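Protecting a wooden table while you sort small things

Most marks on a table come from small jobs. Someone sits down for ten minutes to sort a drawer or mend a toy, and there is a new scratch by tea time. Paper and a box will prevent most of it.

Lay the paper first. Two sheets of plain white paper side by side give you a good working width, and small screws and beads show up well on white. Push the edges together so the join is tight. Heriberto Arango, who wrote to us from Holtitgate, overlaps his by a finger's width, but then the top sheet tends to lift.

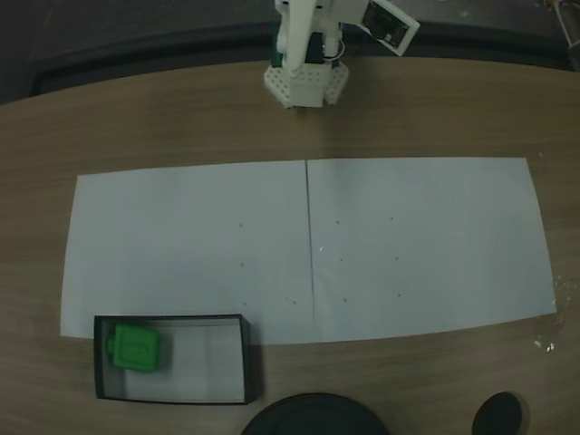 Wipe the table with a dry cloth before you start. Grit trapped under paper will scratch as badly as grit on top of it. If you have used a damp cloth, wait until the wood is dry. Thin paper wrinkles with use and can be pressed flat again under a few books. For gluing, use something heavier, 200 gsm if you can get it.

Put anything you are not working on to one side. Lamps and stands with a heavy foot should be lifted and never slid. A felt pad under the foot helps, but check the underside for grit now and again. Keep cables off the paper. 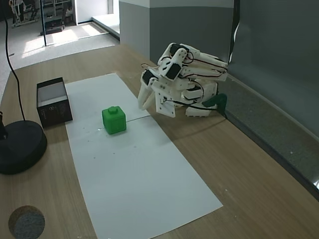 Green block on the paper, open box to the left.

For loose blocks and odd parts, a small open box is better than a bag. You can see what is in it and drop things in with one hand. The black cardboard boxes that gadgets come in are stiff enough to last for years. A pale lining makes dark parts easier to find.

Stand the box next to the paper, on the side of the hand you use less. Nelly Cabrera keeps seven of them on a shelf and writes the contents on the end in chalk pen. Tall pieces can stick up over the rim as long as you don't plan to stack the boxes.

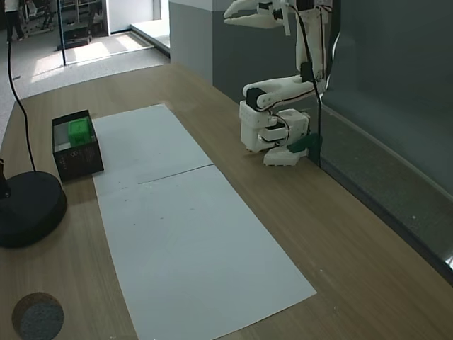 Green cube put away in the box.

When you finish, lift each sheet by two opposite corners and tip the bits into a jar. Dust and crumbs go in the bin. Fold the paper if it is clean enough to use again.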